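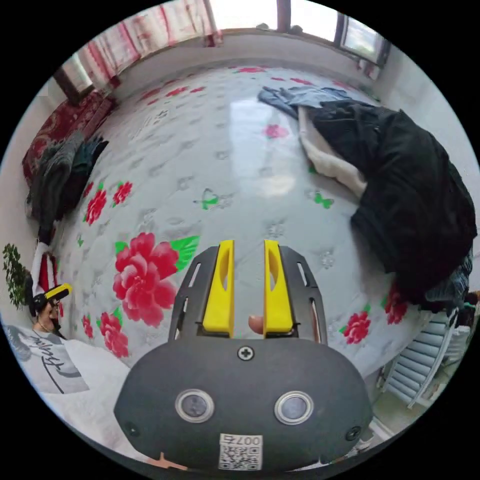 The seasonal wardrobe changeover is the twice-yearly business of taking one half of your clothes out of the closet and putting the other half in. Most people I know call it "the swap," and in my family it was always "doing the woollies," even in the fall when the woollies were coming back out. It nearly always happens on a bed, because a bed is the biggest flat thing in the house that you don't have to bend down to reach. A low, wide one is best. I also like a pale cover with a bold print, say a white quilt with red peonies and green butterflies all over it, because a dark sock shows up against that right away, and on a charcoal blanket it can hide for a week. (You want a clean cover too, obviously, as everything you own is going to lie on it.)

When people do it

There is no fixed date. In places with four proper seasons the spring swap falls somewhere between the last frost and the first day you come home sweaty in a coat. In Caltus, where I grew up, it was May, and always after the heating had gone off for good. People who went early got laughed at when it snowed on them. Some countries have customary dates for changing over, and Japan is the one everybody mentions – school uniforms there have traditionally switched to the summer version on the first of June and back to winter on the first of October, and plenty of households follow along with their own clothes.

People in warm climates often skip the whole thing. So do people with very large closets, and I try not to hold it against them.

Washing before storing

This is the part I'd argue about with anyone. Clothes go away clean or they don't go away. The moths that eat wool are really after the grubs' dinner, and the grubs do best on fabric with a bit of sweat, skin or soup in it. A sweater worn once over a shirt still counts as worn. Old stains also turn yellow and set over a long summer, so the faint mark you could ignore in March is a brown one by November.

Drying matters as much. Thick knits hold water in the cuffs and under the arms long after the rest feels fine, and anything packed damp will smell of it. I give mine two full days flat on a towel, turned over once, and then a bit longer if the weather is dull.

Sorting

There are as many ways to sort as there are people with opinions. Mine is by thickness first and color second. Thin things stack neatly and can go anywhere, while big fuzzy knits flop over whatever is next to them and have to be dealt with on their own. Dark clothes make one pile, and I'll admit that the pile of black things is usually the tallest and that something blue tends to end up on top of it because I can't see the difference under a lamp!
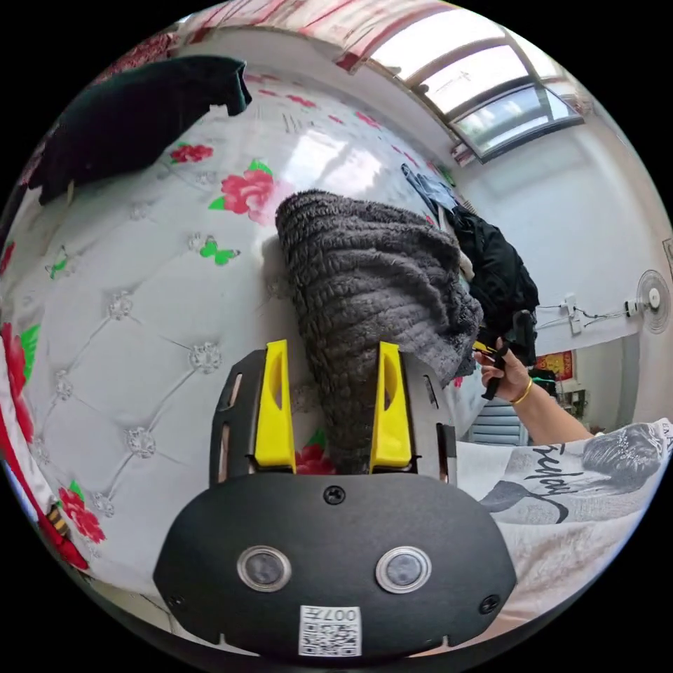
Folding or hanging

Knits get folded. Hang a heavy sweater for six months and it grows – the shoulders get little points and the hem ends up down by your knees. Woven things such as shirts, coats and jackets can stay on hangers, with the buttons done up so the collar keeps its shape.

For very chunky pieces I've given up on the tidy store fold. Lay it flat, sleeves across the back, then roll it loosely from the hem. A deep rib springs back better from a roll than from a hard crease.

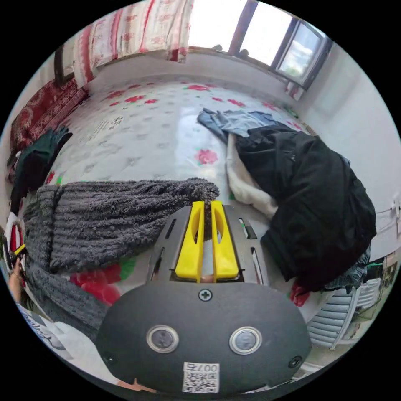 Put the roll in last, on top of the flatter things, so there's no weight on it. If you do stack rolled knits, keep it to two layers.

Containers

I've used cardboard boxes, old suitcases, zip bags and the drawer under a Sugiyama bed, and the suitcase won on price, as I already had it. The 40-liter Gareck zip bag takes 8 medium sweaters if you're firm with it. Vacuum bags save a lot of room and are fine for synthetics, but wool and down come out flat and sorry for themselves, and I wouldn't leave either in there past one season.

Cedar is popular. It smells nice and fades fast, so sand the blocks a little each year. Mothballs work, but then you smell of mothballs. My aunt's generation swore by lavender bags from Nustach, and I still buy them, mostly for the smell.

Label the box. "Winter" is not enough if you own more than one.

See also: Clothes moths; Linen closets; Airing cupboards; Darning

Last edited June 1, 2022
Categories: Household customs | Clothing care | Storage
Home Browse A–Z Recent changes Random article About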